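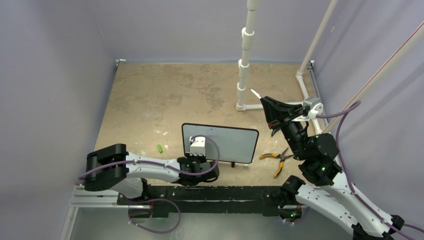
A small whiteboard is a false economy, according to a message received from a reader in Pudport, and any household wishing to keep written notes would be better served by a pad of paper and a pencil. The reader further maintained that the ink never comes away completely and that the boards are forgotten within a month of purchase. The message was courteous, and it raised points that earlier entries on this site had passed over, so a full reply is given in this entry.

The author has kept a small framed whiteboard in regular use since January of last year. It replaced a cork panel that had come with the Flisbridge apartment and had become crowded with receipts. During that period the board has served for shopping, for meter readings, for practicing letters and, on occasion, for messages to whoever was next expected home. It has not been forgotten. It has, however, required more attention than was anticipated at the time of purchase, and on that point the reader is correct.

The first matter is the surface. A new board should be wiped with a dry cloth before anything is written on it, and the corners of the frame should be included. Fine dust gathers where the frame meets the face, and a marker drawn through it will skip. The second matter is what lies beneath the board. When it is used flat on a table, it should be set down squarely and held with the free hand. Boards with a ledge or tray along one side do not lie evenly, and a folded dish towel under the opposite side corrects this. Writing on a board that rocks is tiring and produces poor letters.

Ink left in place for 2 days will usually come away with a dry cloth. Ink left for 30 days will not. The author tested this on a corner of the board by writing the house number, 364, and leaving it alone for the full period. A dry cloth removed the upper half of each numeral. A damp cloth with a drop of dish soap removed the remainder, although the number could still be made out under a strong lamp. The practice now followed in this household is to clear the entire board every evening and to copy anything of lasting importance into the notebook.
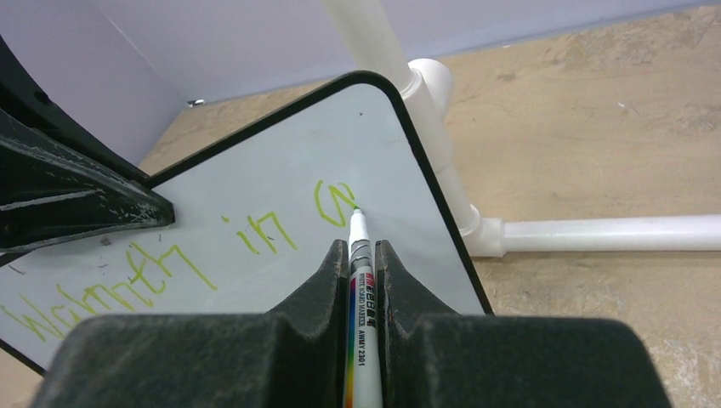
The choice of color deserves more care than it is generally given. Most sets are bought for variety, and the lighter inks are then used for the same tasks as the black. This is a mistake. A bright yellow-green on a pale gray-white face, with thin strokes that fade in places, asks a good deal of the reader, and even a word as short as "in" must be looked at closely. The outside of the marker is not always a guide either: a white barrel with a rainbow stripe and the words WHITE BOARD MARKER gives little notice of what the tip will produce. The author recommends making a short test stroke in a corner and keeping the light colors for underlining, borders and boxes. Black, dark blue and dark red should carry the words.

Position of the hand also affects the result. A marker held upright with its tip pressed down gives a narrower line than one laid over at an angle, and it wears the felt differently. Curved letters suffer most. Those wishing to improve their board lettering may find it useful to fill a line with nothing but the letters S and G, at one size, before attempting whole words. The author did this for 11 evenings and considers the improvement modest but real. The h remains unsatisfactory.

Markers are stored flat in this household, in the shallow Tiwari tray formerly used for teaspoons. Storing them upright with the cap at the top caused two of the darker colors to run weak, and laying them down overnight restored one of them. The other was discarded.

With regard to paper, the reader's preference is respected. Paper is superior for anything that must be kept. The grocery list is not such a thing, and the stationery shop in Trillbridge continues to sell small boards at a price below that of a decent notebook — a consideration for any household that rewrites the same list each week. Further correspondence on the subject is welcome, particularly from readers who have found a satisfactory way to clean a felt eraser. Washing it in the sink is not recommended.

Posted Mar 8, 2022
Filed under: Household Notes, Writing Supplies

Recent entries
Retiring the Cork Panel
On the Proper Keeping of a Grocery List
Pencils Compared, Part Two
A Drawer for String and Tape
Correspondence Received in January

Contact the author | Copyright 2022, all rights reserved | Back to top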